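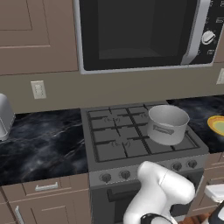
Accueil | Nouvelles | Feuilletons | Auteurs | Contact

Le relevé de Drollivberg
Août, par Shirley Lachance

La station de jaugeage de Drollivberg se compose d'un puits de mesure, d'un flotteur et d'un enregistreur à tambour de marque Penner. Le tambour fait un tour par semaine. Fadwa Gaber changeait la feuille le vendredi, entre 10 heures et midi, et notait la cote lue sur l'échelle extérieure.

Ce vendredi-là, l'échelle donnait 87 centimètres. Le stylet en indiquait 89. Un écart de 2 centimètres dépasse la tolérance. Elle purgea le tuyau d'amenée, attendit l'équilibre du puits et relut. L'écart n'avait pas bougé.

Elle déroula la feuille sur le capot. La courbe était régulière jusqu'au mardi. Dans la nuit, elle montait en palier net, sans la pente arrondie que laisse une averse, et se maintenait ensuite parallèle à ce qu'elle aurait dû être. Un flotteur qui accroche produit des marches successives. Un câble qui glisse sur la poulie produit une marche unique. Elle vérifia le câble. Le repère de peinture posé par son prédécesseur coïncidait avec la gorge.

Restait le contrepoids. Elle ouvrit la trappe et descendit la lampe. Le contrepoids pendait à sa place, gratté, propre, et portait au fil de fer une clé plate.

Elle la détacha et la pesa le soir même à Prornham, sur la balance du laboratoire : 494 grammes avec l'anneau. Le calcul donnait un déplacement du flotteur d'environ 2 centimètres. Le numéro gravé renvoyait au registre des vannes, à la ligne du barrage de Clilisero, désaffecté, dont la clé était déclarée perdue.

Elle remplit le formulaire d'anomalie. Case « cause » : surcharge du contrepoids. Case « origine » : elle laissa un blanc, puis écrivit « indéterminée ». Case « correction » : retrait de l'objet, soustraire 2 centimètres à partir du mardi, 23 heures.

Le vendredi suivant, l'échelle et le stylet concordaient. La feuille montrait une baisse lente toute la semaine, puis, dans la nuit du mardi, une crue de 10 centimètres sans pluie, arrivée de l'amont.

Elle rangea la feuille dans l'étui et prit la piste de Clilisero avec la clé.

À lire aussi
La mire
Deux hivers à Prornham
Étalonnage à vide
Le garde-vanne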